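Home | Courses | Handouts | Reading Room | Contact

Filed under: Personal Essay Workshop / Seasonal Writing

Week 4: Writing the Holiday Piece Without Embarrassing Your Relatives

Handout for the Lemolmont evening section. Please bring a printed copy, since the Wi-Fi in the annex has opinions.

1. Why we do this in spring

Magazines buy their holiday material early. Flemthorpe Quarterly closes its winter issue in April, and by the time you feel moved to write about your grandmother's fruitcake, the fruitcake issue has gone to the printer. So we write about December while the windows are open and someone is mowing. You will have to remember the cold on purpose. Most of you will do it better that way, with no carols leaking in from the store next door to do the feeling for you.

2. The tradition and the trouble

A tradition described at its best is a greeting card. Readers already own several. What they will follow is a tradition under strain: the year the oven quit, the year two people brought the same pie and neither would back down. Find the year it went wrong. If it never went wrong, ask your sister.

In the Shimada essay (packet, first reading) the family drives to see the lights every year and has the same argument at the same traffic circle. Mark where the argument starts. Then mark where the narrator first admits to enjoying it. The gap between those marks is the essay.

3. Length

The short exercise is 300 words. The sidebar version is 200. Last term someone handed in 298 and attached a note of apology for the missing two. No note is needed. Cut the weather first, then anything that "filled the air."

Words on probation this week: magical, cozy, bustling, twinkle, and "little did I know."

4. Relatives as characters

You get one physical detail per aunt. Choose it as if you were paying for it. "She had kind eyes" costs nothing and buys the same.

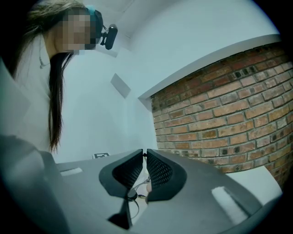 Physical detail earns its keep when it belongs to a moment, and a holiday crowd gives you plenty of moments to pick from. A cousin bent over the gift wrap is doing something; a cousin who is "tall and friendly" is on a census form. Hair will often do the job by itself. One long dark lock hanging straight down over a white shirt as someone leans forward, the ends thin and uneven, tells me more than a paragraph on her warmth. Then stop. If you go on to the collar, the shoes and the earrings, I will assume she is about to be murdered.

Compare the uncle in the Morkano piece, who gets a cough and a carving knife and walks off with the whole dinner.

5. For next time

Write the 200-word version first, about one object that comes out of a box once a year. No dialogue. Then write the 300 and let one person talk, preferably someone who disapproves of the object.

Read the second Shimada excerpt through the scene in the garage. Drafts go in the blue tray by the door. The green tray belongs to Beginning Watercolor, and they have asked us to stop.

Previous handout | Next handout | Back to top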